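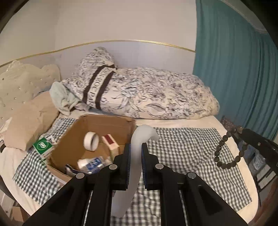 According to Marlies Grabner, a person can have a normal haemoglobin and still be short of iron, and a laboratory report should say so in words that person can read.

MEDIA RELEASE
For immediate release
Rerkholm, Oct 23, 2021

Wadance Pathology to issue plain-language iron reports from all collection centres

Wadance Pathology has announced a new report format for iron studies, to be introduced across its 56 collection centres over the coming months. The format adds a one-page summary in everyday language to the standard laboratory report. It will be available to any patient whose doctor or nurse practitioner requests ferritin or full iron studies, at no added charge.

The change follows a review carried out at the company's central laboratory, the Samarakoon Building in Rerkholm. Scientists and pathologists read 3,207 iron studies reports issued by the laboratory and recorded whether each one carried a written comment as well as its figures. In 2,352 of them, the only guide offered to the reader was a reference range and a flag for high or low.

Reference ranges remain a necessary part of any report, and they will not be removed. A range on its own, however, gives a patient little idea of why a test was ordered or how the separate parts of it relate to one another. Referring doctors also told the review that they often spent a large part of a short appointment explaining the layout of the page before they could discuss the result.

What the new report will contain

The summary page will set out the four measurements most often reported together: serum iron, transferrin, transferrin saturation and ferritin. Each will appear with the patient's result, the reference range for that patient's age and sex, and a short statement of what the measurement is used for.

Ferritin is the protein in which the body stores iron, and a small amount of it circulates in the blood. A low ferritin is strong evidence that iron stores have run down. This can happen well before haemoglobin falls, which is why iron deficiency may be found in a person whose full blood count is within the normal range.

A ferritin within range is harder to read. The level rises with infection, inflammation, liver disease and a number of other conditions, and in those settings it can hide a shortage of iron. Where a test of inflammation such as C-reactive protein has been requested on the same sample and is raised, the new report will carry a comment drawing attention to this.

Serum iron, the measurement many patients look at first, is the least useful when taken alone. It varies through the day and is affected by recent meals and by iron tablets. The summary page will place it below ferritin and transferrin saturation for this reason, and will state plainly that a single low or high serum iron does not make a diagnosis.

High results will be given the same care. A raised ferritin has many causes, most of them unrelated to inherited iron overload. Where both ferritin and transferrin saturation are raised, the report will suggest that the referring doctor consider a repeat test and, if the finding is confirmed, further investigation.

The summary will not give treatment advice. Decisions about iron tablets, infusions or further tests depend on the patient's history, and in adult men and in women after menopause a confirmed iron deficiency generally calls for a search for the source of blood loss. Those decisions stay with the treating practitioner.

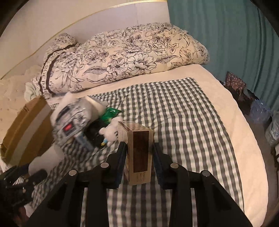

When will patients be able to see their summary page? It will be released together with the full report, after the referring practitioner has had the opportunity to review it, and a printed copy can be requested at any Wadance collection centre.

Trial with patients

An early version of the summary was tested in April with 800 patients who had been referred for iron studies in the Rerkholm district. Participants received the existing report and the draft summary, and were invited to mark any word or sentence they did not follow.

Several changes were made as a result. The phrase "iron replete" was removed, along with "microcytic" and "acute phase reactant". The word "saturation" was kept, as there is no shorter term that doctors and patients would both recognise, but it now has its own sentence of explanation: the share of the blood's iron-carrying protein that has iron attached to it.

The coloured bar used in the draft was also withdrawn. Readers took the middle of the bar to be the ideal value and were concerned by results that sat a little to either side of it. The final version shows the result as a number, in larger type, with the range printed beside it. Some participants asked for the previous result to be shown as well, and this has been added for patients who have been tested by Wadance before.

Patients with low vision may request the summary in large print. Translated versions are being prepared and will be introduced once each has been checked by a second translator with experience in health material.

Changes at the laboratory

The new format has required work behind the scenes. Wadance has produced its reports for many years from a laboratory information system running on Unix, and the part of that system that lays out the printed page allowed only a fixed number of characters on each line. Comments longer than the space available had to be shortened by hand, and over time a set of abbreviations grew up that were well understood inside the laboratory and poorly understood outside it.

The underlying system will stay in service. A separate reporting module now takes the validated results and prepares the summary page, leaving the original report unchanged for clinics whose software depends on its layout. Both pages carry the same laboratory number, collection time and patient details, and any amended result will cause both to be reissued.

Automatic comments will be limited to a fixed list approved by the laboratory's haematologists. Results that do not fit one of the listed patterns - a low ferritin with a high transferrin saturation, for instance - will be held for review by a pathologist before release. The company expects that these held reports may take one working day longer than the others.

Preparing for a blood test

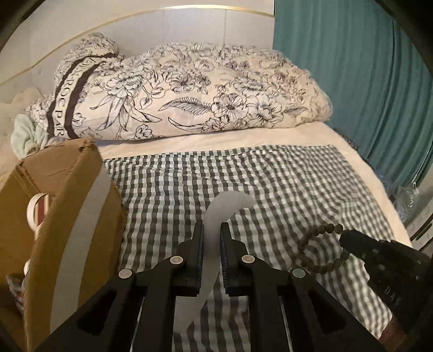
Iron studies are best collected in the morning, and patients who have been asked for the full set should fast overnight unless their doctor has told them otherwise. Ferritin on its own can be collected at any time of day and does not require fasting. Water may be taken freely, and being well hydrated can make a vein easier to find. Clothing with sleeves that roll above the elbow is helpful. Watches and bangles should be removed from the arm to be used, and so should lighter items such as a looped string of small brown wooden beads like the one lying on the sheet, in case they catch under the dressing or tourniquet. Patients who have felt faint during an earlier collection should tell the collector on arrival so that they can lie down for the procedure.

Anyone taking iron tablets should ask the referring practitioner whether to stop them before the test, and for how long. The collector will ask whether iron has been taken recently and will note the answer on the request. Patients who have had an iron infusion should also mention this, with the date if they have it. Ferritin can be very high in the weeks after an infusion, and a sample taken too early says little about how much iron will remain in store.

Regular medicines should be continued as usual. Patients who have recently had an infection or an operation are encouraged to tell their doctor before booking, as it may be better to wait.

Home collection will continue for patients who are unable to travel, on request from the treating practitioner. The new summary will be issued for home collections in the same way as for those made at a centre.

Information for referring practitioners

No change to request forms is needed. Practitioners may continue to write "ferritin" or "iron studies" and the summary will be produced for either, showing only the measurements that were requested. Practices that receive results electronically will find the summary attached as a second page. Those that would prefer not to receive it may opt out by contacting the laboratory, in which case the page will still be held on file and can be supplied to the patient on request.

Reference ranges are not being altered as part of this change. The ranges for children and for pregnancy will be printed in full on the relevant reports, with the trimester stated where it has been supplied. Practitioners are asked to include the weeks of gestation on requests for pregnant patients, as a comment cannot be matched to the correct range without it.

A duty haematologist is available during business hours to discuss individual results. Urgent findings will continue to be telephoned to the practice.

The Rerkholm centres will be the first to issue the new report, followed by the coastal and northern centres. Feedback forms will be kept at each front counter, and comments received during the first months will be considered before the same approach is applied to vitamin B12 and folate.

About Wadance Pathology

Wadance Pathology provides blood testing and other laboratory services to general practices, hospitals and aged care homes from its central laboratory in the Samarakoon Building, Rerkholm.

Media enquiries: Communications Office, Wadance Pathology, Samarakoon Building, Rerkholm

ENDS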